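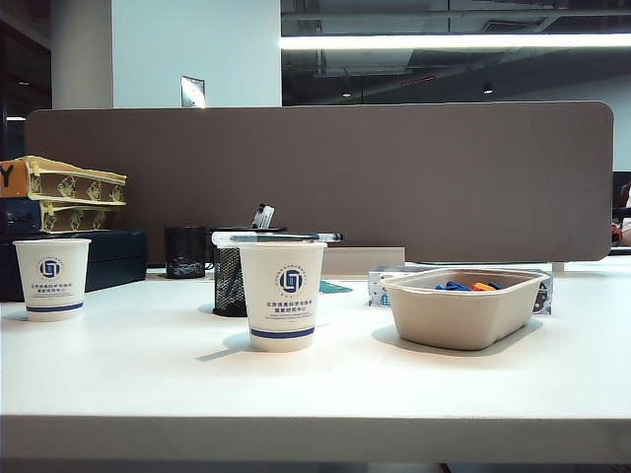 Quitting coffee, week 5

Posted 7 Feb 2018

Quick one tonight, I have laundry going and it buzzes in a bit.

So. Still off coffee. Mostly. I had 2 slips and I'm going to own up to both of them because a few of you asked in the comments and I said I'd keep this honest.

Slip one was the drive to Sturkton. Left at five in the morning, dark, sleet, the heater in my car doing that thing where it only blows on your left foot. Stopped for gas and there was a pot right there by the register. Large. Drank the whole thing before the on-ramp. Felt amazing for an hour and then felt like somebody had wrung me out. Slept terribly. Not worth it, would probably do it again.

Slip two was at my sister's and she makes it in the old stovetop pot, and the smell, come on. Half a cup. Moving on.

The headaches are gone. They were bad for nine days, worst on day three, when I went home at lunch and lay on the bathroom floor with a wet washcloth. Anyone who's about to try this – do not start on a Monday. Start on a Friday, be miserable on your own time. And drink way more water than you think. I didn't and I paid for it.

Sleep is the big one. I used to wake up at 3 and stay there til the alarm. Now it's maybe one night a week. I don't even have a gadget to measure it, I just know I'm not reading old forum threads about carburetors at 3:40 anymore.

Money. I added it up in January and it was ugly. $438 since last summer just at the place on the corner in Visdale, and that's only what went on the card. Doesn't count cash, doesn't count the beans at home, doesnt count the muffins. I don't want to think about the muffins. That's a set of tires! I need a set of tires.

What I drink instead, since everybody asks:

Barley tea. Chun-hung Tseng gave me a bag of it before Christmas and I let it sit in the cupboard like a dope. It's great. Toasty, a little like the crust on bread. Boil it in a big pan, let it cool, keep it in the fridge door. Hot is good too, in this weather hot is better.

Rooibos, fine. Tastes like a drawer. I keep buying it.

Hot water with ginger. Slice it thin, don't bother peeling. Too much and it burns, which I kind of like.

Chicory. No. I know some of you swear by it. Tried it black, tried it with milk, tried it with a lot of milk. It's like somebody described coffee over a bad phone line. Rest of the jar is free to whoever wants to come get it.

Decaf I'm staying away from for now. Bohdan Palamarchuk told me he went decaf for a month and then one morning grabbed the wrong bag and that was the end of that. I know myself. Same thing would happen, except on day four.

The part I did not see coming is how much of it was the walking. Ten-thirty, get up, go out, stand in line, complain about the weather with a stranger, walk back. Without that I just sat there. Now I do the walk anyway, down to the bridge and back, some 2000 steps according to my phone. Cold as anything this week and I forgot my gloves twice. Still better than sitting.

Also I'm a lot less cranky around four in the afternoon. My wife noticed before I did. She had a different word than cranky.

Plan is to go to the end of March and then see. Maybe one cup on Sundays, a real one, sitting down with the paper. Maybe not. I go back and forth.

Still owe you the bread post, I haven't forgoten. The last loaf came out like a curling stone so there's not a lot to show yet.

Ok, dryer. More next week.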